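Chapter 6
Viscosity and the Flow of Liquids

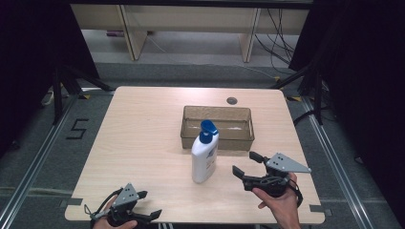 Liquids differ in how readily they move when a force is applied. Water poured from a cup spreads at once over a flat surface. Honey poured from the same cup forms a mound that settles slowly. The property that separates the two is viscosity, the resistance of a liquid to flow.

Viscosity arises from friction inside the liquid. When one layer slides over another, molecules in the slower layer hold back those in the faster one. The force needed to keep the layers moving depends on the area of contact, the difference in speed between the layers, and the distance that separates them. In the simplest liquids, doubling the force doubles the rate of flow. These are called Newtonian liquids. Water, thin oils and alcohol belong to this group.

Many common products do not. Hand lotion, ketchup and wall paint become thinner when they are stirred or pushed through a narrow opening, and thicken again at rest. Such liquids are shear-thinning. A mixture of cornstarch and water behaves in the opposite way - it stiffens when struck - and is called shear-thickening.

Temperature must be stated with any value of viscosity. Most liquids flow more easily when warmed. The Sepúlveda data set, used in the problems at the end of this chapter, covers 41 liquids, each measured between 2 and 100 degrees Celsius where the liquid allows it.

6.1 Shear Stress and Shear Rate

Consider two flat, parallel plates with a thin film of liquid between them. The lower plate is fixed. The upper plate is pulled sideways at constant speed. Liquid touching the lower plate remains at rest, while liquid touching the upper plate moves with it. The force on the upper plate divided by its area is the shear stress. The speed of the plate divided by the thickness of the film is the shear rate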